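Surex 3D editor adds terrain painting and faster shadow previews

Friesen has released a new version of Surex, its scene editor for small 3D projects. The update adds a terrain painting tool, reworks the shadow preview and changes how large texture sets are loaded. It is free for anyone who already has a license.

The terrain tool lets users raise, lower and smooth ground directly in the viewport. Until now, height maps had to be drawn in a separate program and imported as grayscale images. Imported height maps still work, and existing scenes open without conversion. Up to 24 brushes can be saved with a project.

Shadow previews are now updated only for objects that have moved. In the company's own test scene, which has 371 objects and one sun light, a full refresh took around 25 seconds in the old version. Moving a single object in the new one redraws its shadow almost at once, said Sylvie Fortin, who leads the editor team.

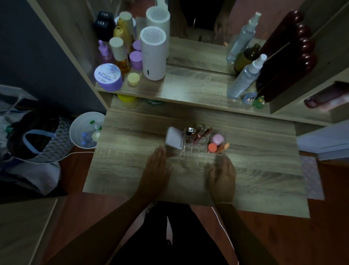
"Final renders are not any quicker," Fortin said. "The work went into the time people spend placing things and waiting to see the result."

Texture sets are loaded in the background, so a scene can be opened and edited before all of its materials have arrived. Missing textures show as flat gray until then. The release notes list 178 bug fixes, among them a crash when undoing a merge of two meshes and a fault that flipped normals on mirrored objects.

Reshma Maluleke, who builds walkthrough models at the design studio Mesedby, tested the beta in July. She said terrain painting had replaced a second program for most of her outdoor scenes, but that the smoothing brush was still too strong at its lowest setting. Fortin said a finer setting is planned for the next update.

The exporter for the Itden engine has not been updated yet. Users who depend on it are advised to keep the previous version installed. Both versions can run on the same computer, but scenes saved in the new one cannot be opened in the old one.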